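Household machines and the question of readiness

Each November the same claim returns to the trade press and to the briefing papers that reach this office: the household robot is about to arrive. It will fold the washing, clear the table, strip the beds and leave the kitchen fit to be seen. The claim is made with confidence and often with a date attached. It is the view of this column that the date should be treated with caution, and that those who buy services on behalf of others, in care homes, hostels, hospitals and supported housing, should plan their laundries and their staffing on the footing that the work will be done by people for some time yet.

The case for optimism deserves to be put fairly. Machines have done a great deal of domestic and shop-floor work for generations. The washing machine removed one of the heaviest tasks in the home. The tunnel washer and the flatwork ironer did the same for the commercial laundry, where sheets of a known size are fed in at one end and come out pressed and folded at the other. At the Lorkton laundry, which serves residential homes across three districts, the ironer line handles bed linen from early morning and needs two operators. It does so reliably, and its managers would not go back.

It is worth asking why that line works. The linen is bought to a standard. It arrives flat or nearly flat. The operators shake out each corner and clip it to the feeder, and the machine repeats a single set of movements on an item that hardly varies. Where the line stops, the difficulty begins. Residents' own clothing is sorted, turned the right way out, buttoned, folded and named by hand in the room next door. Anderson Godoy, who managed the Lorkton site before moving to an advisory post, put the matter to us in simple terms. The sheets, he said, had been a problem of volume, and volume is what machinery is good at. A cardigan with one sleeve inside out is a different kind of problem, and there is no volume at which it becomes easy.

A shirt is among the hardest common objects to handle. It has no fixed shape. Pick it up by the cuff and it hangs one way, by the collar and it hangs another, and each time it is put down it lies differently. A person folding it looks for a seam or a shoulder, takes hold without much thought, gives a shake and smooths the cloth with the side of the hand. They will notice by touch that they have taken two layers when they wanted one. Much of what is called skill in this work is the recovery from small mistakes of that sort, made and put right within a second.

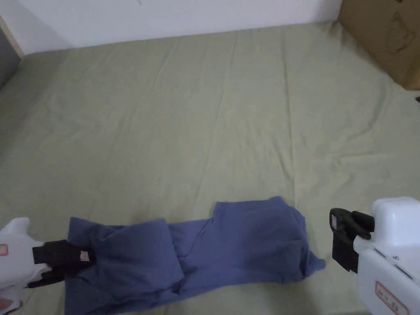
Developers understand this well, and it would be wrong to suggest otherwise. Much of the present effort goes into gathering a record of ordinary handling, in the hope that a machine trained on enough of it will learn to cope with cloth it has not met before. The approach is sensible. Earlier attempts relied on writing down rules for each garment, and the rules ran out quickly. Learning from many attempts by human hands seems more likely to succeed, and progress in the past few years has been faster than this column expected.

Progress in development, however, is a poor guide to readiness for use. The trial carried out at Stoltlow last winter is instructive. A two-armed folding unit, supplied by Etim under a short agreement, was placed in the finishing room to work on towels, pillowcases and plain tops. It was given 68 mixed items on the final Friday, drawn from the ordinary trolley. It completed 24 of them to the standard required of staff. The remainder were folded badly, dropped, or set aside for an operator. The supplier regarded the result as encouraging, and as a piece of engineering it may well have been. The supervisor observed that she had spent the afternoon attending to the machine and had then folded most of the load herself.

Three points follow from that experience and from others like it.

The first concerns what is being measured. A demonstration shows that a task can be done. A laundry, or a household, needs to know how often it will be done without help, and how long the help takes when it is needed. A unit that succeeds nine times in ten may still require a person to stand beside it all day, in which case little has been saved. Suppliers should be asked to state the number of times a person stepped in per hour, on the customer's own goods, and buyers should decline to proceed where no such figure is offered.

The second concerns the room. Trials are commonly run on a cleared surface, under steady light, with one item set out at a time. Homes and finishing rooms are seldom so orderly. Clothes arrive in heaps, damp at the seams, with a sock in the leg of a pair of trousers. If the heap must first be separated by hand and each item laid out, then a good part of the chore has already been done before the machine begins. An honest account of labour saved would count that preparation, and few of those submitted to us have done so.

The third concerns the people who do this work now. At Tununa, a supported housing provider with 20 staff, a proposal to delay replacing a laundry assistant in expectation of an automatic system was put forward and, after discussion, withdrawn. We consider that the right decision. To leave a post empty against a promise is to pass the cost to the remaining staff, and to residents whose clothes come back late or to the wrong room.

None of this is an argument against trials. Providers with the space and the patience for them should take part, on written terms, with staff involved from the start and paid for the time they give. The results should be published whether or not they flatter the supplier. There are narrower jobs, such as moving full trolleys between floors or stacking towels of one size, where the present generation of machines may already be worth their cost, and these should be judged separately from the larger promise.

As to that larger promise, our advice to members for the coming budget year is unchanged. Provision for folding and finishing should be made at current staffing levels, and proposals for automatic equipment should be considered on the evidence of a full month's working in the member's own premises.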